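Dutance 御中　Jumus 水まわり手入れプロジェクト　途中経過のご報告

いつもお世話になっております。前回お送りした報告が、数字ばかりで何をやっているのかよくわからないというご感想だったので、今回はもう少しおしゃべりな感じで書きます。長くなったらすみません。会計の表は別便で送りましたので、こちらは読みもののつもりで、お茶でも飲みながらどうぞ。

## まず、どこまで進んだか

Jumus の14室のうち、洗面まわりの見直しは本館側がひととおり終わりました。残っているのは離れの Nwosu 棟です。あちらは配管の工事待ちで、水を止める日取りがなかなか決まらず、正直に言うと予定より遅れています。6月のうちに終えるつもりが、たぶん7月にかかります。工事屋さんの都合もあるので、こればかりは強く言えません。

「見直し」と書きましたが、やっていることは地味です。洗面台をひとつずつ見て、どこが汚れるのか、何で拭くときれいになるのか、どの順番だと手戻りがないのかを書き出して、誰が入っても同じように仕上がる手順書にする。申請書にはもっと立派な言葉で書いた気がしますが、中身はこれです！

台所とトイレの手順書は春のうちにできていて、もう毎日使っています。台所のほうは一度使ってみてから直したところが多くて、いちばん大きな変更は、コンロを最後に回したことでした。最初の版だとコンロを先にやっていたので、油のついた手で次に進むことになって大不評だったんです。そりゃそうですよね。洗面台ではその反省を生かして、最初の版から順番にだいぶ悩みました。

## 洗面台の話

この期間でいちばん時間を使ったのが洗面台です。うちのは白い陶器の一体型で、縁がとても広いんです。歯ブラシやコップを置けて、泊まる方には評判がいいのですが、拭く側からすると「広い縁」イコール「広い掃除面」でして……。しかも石けんを置くくぼみや、奥の立ち上がりの段があって、平らに見えるのに平らなところが意外に少ない。さっとひと拭きしたつもりでも、段のきわに細かい黒っぽい粒が残ります。

白くてつやつやしているので、光の加減でも見え方がずいぶん違います。天井の明かりが映り込むと、ちょうどそこにある汚れが見えなくなるんですよね。手順書の下書きに「立つ位置を変えてもう一度見る」と一行足したのは、このためです。足してからというもの、自分の見落としの多さにびっくりしています。

ボウルのほうは、水滴との付き合いです。栓のまわりに水が残っていると、そこに小さな汚れが集まって、乾いたときに輪になります。縁を先に拭くと汚れがボウルに落ちるので、縁が先、ボウルが後。ここまではみんなの意見がすぐ一致しました。もめたのは、ボウルを流してから拭くのか、拭いてから流すのか、というところです（こんなことで小一時間話していました）。
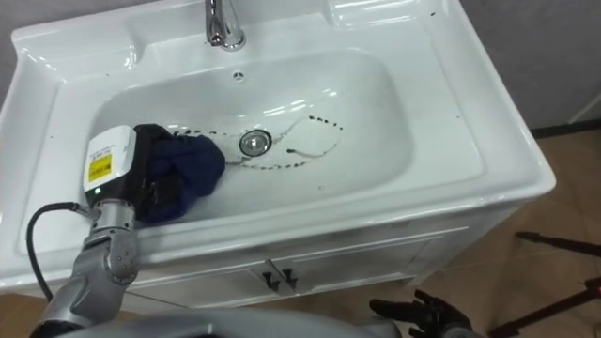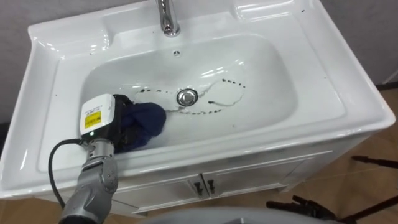
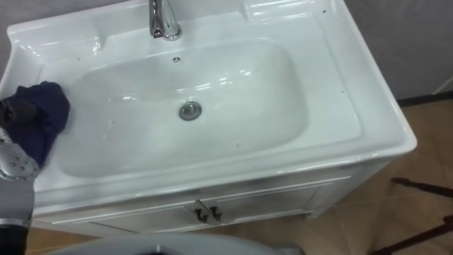

結局、先に流して、それから拭く、に落ち着きました。拭いてから流すと最後にまた水滴が残って、けっきょく二度拭くことになるからです。流すときも蛇口を全開にすると縁まではねるので、細く出して、手で水を回すようにします。手順書にはここだけ小さな絵を添えました。絵心がないので矢印がうどんみたいになっていますが、意味は通じているようです。

それから、見逃しやすいのがオーバーフローの穴です。ボウルの奥の、蛇口の下あたりにある丸い穴ですね。ここは中まで拭こうとするときりがないので、毎日は穴のふちをぐるっとなでるだけ、中の掃除は月に一度、細いブラシで、と分けました。毎日の作業と月一の作業が一枚の紙に混ざっていると読む人が迷うとわかったので、月一のほうは紙の色を変えて裏面に刷っています。

栓も同じ扱いです。上の面は毎日、持ち上げて裏側を洗うのは週に一度。本当は裏側も毎日と書きたかったのですが、試しに一週間やってみたら、髪の毛が少ない部屋ではほとんど汚れていなくて、時間がもったいないなと思いました。連泊の方のお部屋だけは例外で、様子を見て回数を増やします。

## 布のこと

助成金の使いみちで一番ご質問が多かった、拭き布についても書いておきます。

これまで使っていたのは白いタオルの使い古しで、安くあがるのはいいのですが、毛羽が落ちるんです。白い陶器に白い毛羽だと、昼間は見えなくて夕方に気づく、という困った組み合わせでした。そこで Drakley の業務用の布を試しに100枚入れてもらって、本館で使い回してみました。厚みがあって絞りやすく、端の縫い目がほつれてこないのが気に入っています。

一方で、値段はやっぱり高いです。使い捨てにはできないので、洗って回す仕組みを先に作らないといけません。いまは部屋ごとに4枚を一組にして、縁用、ボウル用、金具用、仕上げ用と決めています。色で分ける案も出ましたが、洗濯から戻ってきたものを仕分けるのが大変そうだったので、隅に糸で印をつけるやり方にしました。印つけは夜に一人でちまちまやっていて、これが思いのほか楽しい作業で、つい夜更かししました。

全館に広げると、予備を入れて約300枚は必要になりそうです。申請時の見積もりより増えてしまうので、ここはご相談させてください。案としては二つあって、ひとつは不足分を次の期に回して、それまで離れは古いタオルでしのぐ。もうひとつは、収納用品に取ってあった分から移す。わたしとしては後のほうがありがたいです。収納については、次に書くとおり思ったほどお金がかからずに済みました。

## 下の戸棚

洗面台の下は白い戸棚になっていて、框のついた扉に小さな黒い取っ手がついています。最初の計画では、ここに引き出し式の棚を入れて、掃除道具も予備の石けんも全部しまうつもりでした。ところが寸法を測ってみたら、排水の管が思ったより手前を通っていて、既製品の棚がどれも当たってしまうんです。特注すると高いし、管の点検もしづらくなります。

それで方針を変えて、戸棚の中は浅いかごをひとつ置くだけにしました。布の一組と、ブラシと、洗剤の小さなボトル。入れるのはそれだけで、予備は廊下の棚にまとめてあります。やってみると、かごごと持ち上げて縁の脇に置けるので、作業もかえって早くなりました。取っ手も毎日拭く場所に加えています。濡れた手で触るところなのに、最初の下書きからすっぽり抜けていました。扉の桟にたまるほこりは、週一の項目に入れてあります。

かごの中身の一覧は、扉の裏に貼るか、かごに結ぶかで迷っているところです。扉の裏だと湿気で紙が波打つし、かごに結ぶと洗剤で字がにじむし。ラミネートすればいいという声もありますが、手順がまだ変わるかもしれないうちは普通の紙で様子を見ます。

## うまくいっていないこと

いいことばかり書くのも落ち着かないので、こちらも。

水あかはまだ解決していません。蛇口の根元のところに白く固まるあれです。クエン酸で落ちるには落ちるのですが、金具に長く置くのが心配で、時間を短くすると今度は落ちきらない。いまは短めに置いて、回数を分ける方法で試しています。蛇口を磨くとぴかぴかになって気分がいいので、つい力が入りすぎるのも悩みどころで、手順書には「こすりすぎない」と書きました。書いた本人がいちばん守れていません。

所要時間の記録も、抜けが多いです。作業の前後に時刻を書いてもらう紙を洗面所に置いたのですが、手が濡れているときに鉛筆を持つのは面倒で、みんな後でまとめて書いてしまうんですね。後で書いた数字はどれもきりがよすぎて、あまり参考になりません。今月からは部屋の入り口に紙を移して、入るときと出るときに書く形にしました。前よりは埋まっています。この記録がそろうまで、時間短縮の効果については数字でのご報告を控えさせてください。

もうひとつ、手順書の文章が長いというご指摘は、こちらでも出ています。わたしが書くとどうしても、こうやっておしゃべりになるもので……。洗面台の分は、いま半分の長さに削っている最中です。理由の説明は別紙に移して、本体には動作だけを残すつもりでいます。

## これからの予定

次の報告までにやることを書いておきます。

- Nwosu 棟の工事日を確定させて、終わり次第、洗面台の点検に入る
- 洗面台の手順書を短くした版を、本館で試しに使う
- 拭き布の洗濯と交換の回し方を決める（乾燥機の順番待ちが起きているので、時間帯をずらす相談中です）
- 浴室の下書きに手をつける

浴室はまだ何も書けていません。鏡と換気扇が手ごわそうだということだけわかっています。

お願いしたいのは、先ほどの布の予算の移し替えについてのご判断です。Drakley への次の注文をまとめて出したいので、可否だけでも先にお知らせいただけると助かります。細かい内訳が必要でしたら、すぐに作ってお送りします。

見学のお話もありがとうございました。いらっしゃるなら、お部屋の入れ替わりが落ち着く午後2時ごろがゆっくりご案内できます。スリッパをご用意しておきますね。

Jumus 水まわり担当より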